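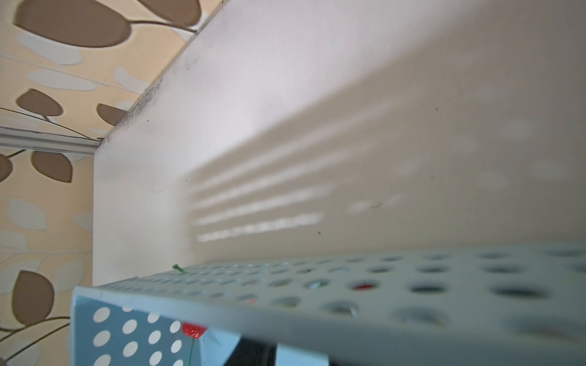 Edeltraud Hamann objected at the June reading that a robot which clears a table at half the speed of a bored teenager is not doing chores yet, it is doing a demo. We take the point. This section asks what is left when the easy parts are taken out.

4.2 Kitchen sorting

Setup. Two arms on a front rail, white tabletop, containers of fruit, one basket at the back. Wrist views plus one fixed view. Policy trained on the Wukano set, then tuned on 626 runs recorded at our Kudmont site. No changes to lighting between runs - we wanted the shadows left in.

Clear plastic is still the worst case. Lids, thin walls, highlights where the depth estimate simply goes missing. Figure 3 shows the layout, with open and closed packs on the same table.
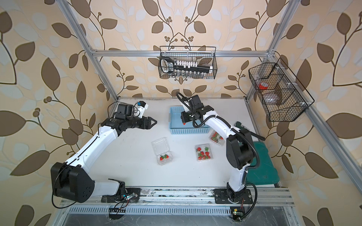 Figure 3. Two-arm workspace with strawberries in clear clamshell containers and a light-blue basket.

Grasping from an open pack was fine most of the time, about 60 percent on first try. Closed packs much worse. The Abreu baseline never got a lid up at all, Vulness did but crushed the pack doing it. Perforated and patterned surfaces seen close up also threw off the wrist view, more then we expected. Blur near the lens, repeating holes, no clean edge to servo on.

Retries help but cost time. With 2 retries allowed the open-pack rate goes up and the run gets to long for any real kitchen. Per-object timings are in the appendix.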